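Sat 13 June

The shape board is back on the bench after sitting in a drawer since February. I took the opportunity to redo the parts that had bothered me, and these are my notes on the rework.

The base is glued maple strips. I kept the original glue-up, including the two darker bands, although Henryk Adamczyk thinks they look like a mistake. They were the strips I had. The grain runs lengthwise, so seasonal movement is mostly across the short dimension, and I slotted the bolt holes to allow for it. The board now bolts straight down to the perforated table. Before, it was held with two clamps and crept every time someone leaned on it.

Sanding was 80 grit, then 120, then 180. I stopped there. At 320 the blocks slid too easily on the previous version, and a heart in particular will pivot on a polished surface if it is touched off center.

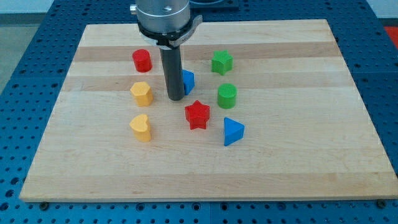

Paint was the slower job. The blocks are wood, bare on arrival, and end grain drinks the first coat. I gave each one a thinned coat, left it 18 hours, knocked back the raised fibers and then put on two full coats. Total drying time came to 84 hours, most of it waiting on the yellow, which covers badly. Red and blue were done in two coats – green needed a third on the edges only.

Corners are the weak point. A hexagonal prism has blunt ones and they hold paint well. The triangular prism and the star do not, and I expect to see bare wood on both by the end of summer. Treasa Nic Giolla suggested dyeing the blocks and sealing them with shellac. I have an offcut drying with that finish now and will compare it after 40 days of ordinary handling.

Remaining items: recut the heart template, which is slightly asymmetric, and find a better box. The Stodeck one is too shallow for anything standing upright.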